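Drodthorpe Children's Pages: How Stuff Works (Mostly)

Why Does a Sweater Do That?

A sweater is a long piece of string that has been talked into having arms. People have worn knitted clothes for hundreds of years, and in that time sweaters have picked up some peculiar habits. They stretch. They grow fuzz. They lie in a heap on the furniture as if they'd had a harder day than you did.

Most of this can be explained. The heap is probably your fault.

Loops, loops and more loops

Look very closely at your T-shirt and you may need a magnifying glass to see how it's made. A chunky sweater is easier. Push your nose right up to it and you'll see rows of little V shapes, stacked up like paper cups. Every V is one loop of yarn, pulled through the loop below it. One loop is called a stitch.

It takes a lot of them. Our own reader project, a bear-sized sweater made from brown Jurnon yarn, used 2,938 stitches, and the bear didn't even say thank you.

Woven cloth works another way. In a bedsheet or a pair of jeans, threads go over and under each other in straight lines, like the strips in a basket. Straight threads don't have much slack in them. Loops have plenty. When you pull on a sweater, each loop changes shape and gets wider or longer, so the whole thing stretches. Let go and the loops mostly wander back to where they were. "Mostly" is why your uncle's favorite sweater now reaches his knees.

Why the edges are stripy and bumpy

Plenty of sweaters have ribbing at the cuffs and the bottom. Ribbing is made by switching back and forth between two kinds of stitch, one that sits forward and one that sits back. You get little hills and valleys that squeeze together like an accordion. That's how a cuff can open up for your hand and then hug your wrist. If you've ever tried to push up a sleeve that had been stretched too often, you know what happens when the accordion gives up.

How the patterns get in

Some patterns are printed onto cloth, like a stamp on paper. Knitted ones are usually built in. The knitter, or the knitting machine, carries more than one color of yarn along the same row and picks which one to use for each stitch. Brown, tan, tan, brown, and so on until your eyes cross.

The color that isn't being used has to wait somewhere, and it waits on the back. Turn a patterned sweater inside out and you may find strands running across behind the stitches. These are called floats. They are also very good at catching fingers, so put your hand through a patterned sleeve slowly. Fifty-six stitches of careful work can be spoiled by one thumb.

Dark blue with brown and tan, once on a table and once on a bedspread full of teddy bears: 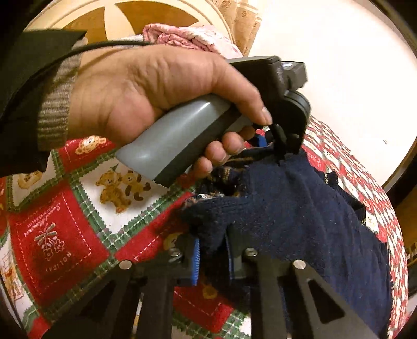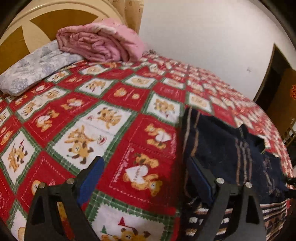

Where fuzz comes from

Yarn is made of many thin fibers twisted together. When cloth rubs against something, a few of the short fibers work loose. Some fall off and become lint. Others stay hanging on and get rolled into tiny balls called pills, which you can't swallow and shouldn't try.

Lint likes to travel. It comes off towels, blankets, socks and the dog, and settles on whatever is nearby. Pale lint on a pale sweater is almost invisible. Pale lint on navy blue looks like a very small snowstorm. The navy sweater isn't any dirtier than its friends – it just can't keep a secret.

A strip of sticky tape wrapped around your hand, sticky side out, picks up a surprising amount. Pat, don't rub.

How to put a sweater down

Hanging a heavy sweater by its shoulders lets its own weight pull on all those loops, day and night. Folding is kinder. Try it like this:

1. Find a flat place. A bed is good, if you've made it. (Have you?)
2. Lay the sweater face down and smooth it with your hands.
3. Fold one side in toward the middle and lay the sleeve down along it.
4. Do the same with the other side. It should now look like a wide necktie.
5. Fold the bottom up to the neck.
6. Put it in the drawer. On top of the drawer doesn't count.

With practice you can get this done in under 30 seconds, leaving the rest of your evening free for socks.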